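3.2 Group packages and the time of booking

The second part of our study looks at how night venues sell their evenings to groups. By a group package we mean one price which includes entry, a reserved table and a first round of drinks, and sometimes also a hotel room. Such offers are mostly bought for birthdays, for the party before a wedding, and for reunions of old friends. In earlier work (Section 2) these three occasions were treated as one market. We think this is too simple, and our material from Namstead gives some reason to separate them.

The data come from two venues. Truvier is a club with a dance floor and a terrace over the harbor. Kröger is an older house, half restaurant and half bar, where guests can stay at the table after dinner. Both use the booking system Plarura, so the records have the same form and could be compared without much cleaning. We received 2000 bookings, from which all names were removed before the files came to us. Bookings made by companies for their own staff were left out, as the person who chooses the package in this case does not pay for it.

Each booking was given one of the three occasions according to the note which the guest wrote in the form. Where the note was empty, or where it said only "party" or "night out", we put the booking in a fourth class and did not use it in the comparison. Two readers did this work separately. When they did not agree, the note was discussed until one class was chosen. An overview of the variables is given in Table 2, and Figure 4 belongs to the present section. 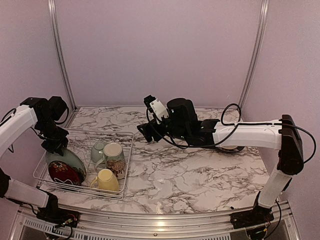

Figure 4. Tabletop with a robot arm at each front corner.

Which occasion is booked the earliest?

The party before a wedding is booked the earliest, in both venues, and the reunion is booked the latest. Birthdays are in the middle, but they are spread so widely that the middle position should not be given too much weight.

The difference is easy to understand if one considers who must agree on the date. Before a wedding there is usually one friend who takes the planning, and the date cannot be moved far. A reunion has no such fixed point. The guests write to each other for a long time, and the table is reserved when the last person has answered. At Truvier many reunion bookings came in after 6 p.m. for the same night, and the staff told us that these groups often ask for the terrace when it is already full.

Price played a smaller role than we had expected. Truvier sold a large package for 300 euros, and in March it was offered with a reduction of 50 euros for groups who booked before the end of the month. The reduction moved some birthday groups to an earlier booking. For the wedding groups we could not find a clear effect, and for the reunions there was none. Kröger did not change its prices in the same period, so it served as a comparison, although the two houses do not have quite the same guests.

One limit must be mentioned. The form asks for the occasion in a free field, and guests may write "birthday" in the hope of a free dessert. The manager of Kröger, Torben Baumgart, believes that this happens often at his house. We have no means to check it with the present records. A fixed list of occasions in the form would help, and Kröger plans to introduce one. The question of hotel rooms, which were sold only by Truvier, is treated in Section 3.3.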